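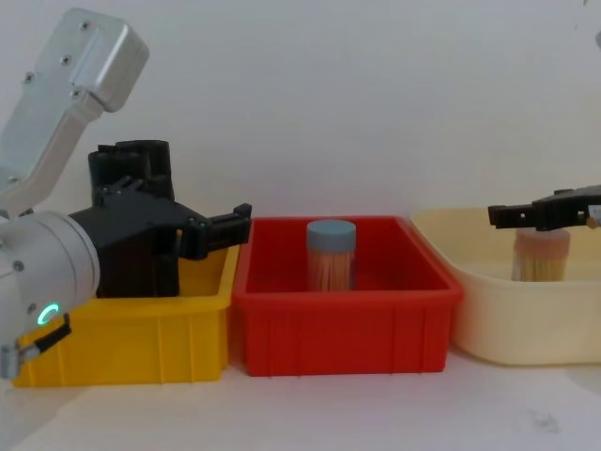 Why Do Toothpicks Live in a Tub?

Have you ever dropped a box of toothpicks on the kitchen floor? Then you know how far those little sticks can roll – under the stove, under the table, and once, in my house, right into the dog's water bowl. A toothpick is so light that you hardly feel it in your hand, but a whole crowd of them makes quite a mess.

So people pack them standing up, side by side, in a round container. When the sticks are snug, each one is held in place by its neighbors, a bit like children squeezed together on a school bus. A clear container is especially handy, because you can see how many are left without opening it.

Bundles work in much the same way. Put a band around a bunch of thin wooden sticks and suddenly you have one thing to pick up, and a much easier thing to hold than a lot of tiny ones! If the band sits near one end, the other ends can spread out a little, like the bristles of a round brush.

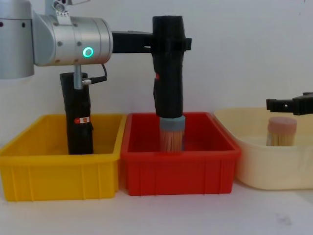 You can try this yourself with dry spaghetti. Take a small handful, slip a rubber band near the top, and stand it in a plastic bin, gently, with the loose ends down. Now slide the band to the middle and see what changes. Does the bundle still spread? My niece and I spent a whole rainy September afternoon on this, and we had to sweep up only 2 times.

Comments

Doina Softić: We tried it with 6 pieces of spaghetti and the band kept falling off. A bigger handful worked much better!

Larasati Rahman: My son wants to know if it works with pencils. We are about to find out.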